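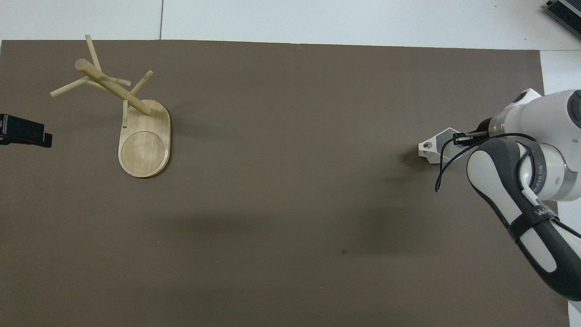
3.2 Where the cups live: storage and habit in small kitchens

Figure 4. Wooden mug tree on a brown mat.

Print this page | E-mail this article

Much of what has been written on household drinkware looks at buying and at throwing away, and passes rather quickly over the long stretch in between, when a cup simply hangs or sits somewhere and waits for its owner to want tea. We came to feel, over many pleasant hours at other people's counters, that this middle stretch deserved a section of its own. Our survey went out in August to 626 households in the Maneo district, and we followed it with home visits to 60 of them, each lasting as long as our hosts cared to put up with us (often a good deal longer than we had asked for).

Search this journal Keywords Go Advanced search

People kept their cups in closed cupboards, on open shelves, on hooks under a shelf, or on a freestanding tree of the kind shown in Figure 4. Owners of mug trees talked about them with a fondness we had not expected. Several told us that the tree came from a parent's kitchen and had outlived every cup that first hung on it. The drawback they brought up most was dust, followed by the trouble of knocking the whole thing over while reaching for the kettle.

Cups kept in the open were used in a fairly even turn, while those in cupboards fell into a front row and a back row, and the back row was seldom touched. In 6 of the homes we visited, the back row held cups that the host could not remember ever having drunk from. We should add that the Rinik survey, which worked with 1,000 diary entries from larger suburban homes, found a weaker pattern than ours - perhaps a matter of cupboard depth, which their diaries did not record.

We use cookies to remember your reading preferences. Accept Settings

One further point concerns guests. Hosts with a tree tended to let visitors pick a cup for themselves, and hosts with cupboards tended to pick for them. We take up this small courtesy again in Section 4, together with the interviews from the Plivix apartments, where kitchens are shared and the question of whose cup is whose becomes a good deal more pressing.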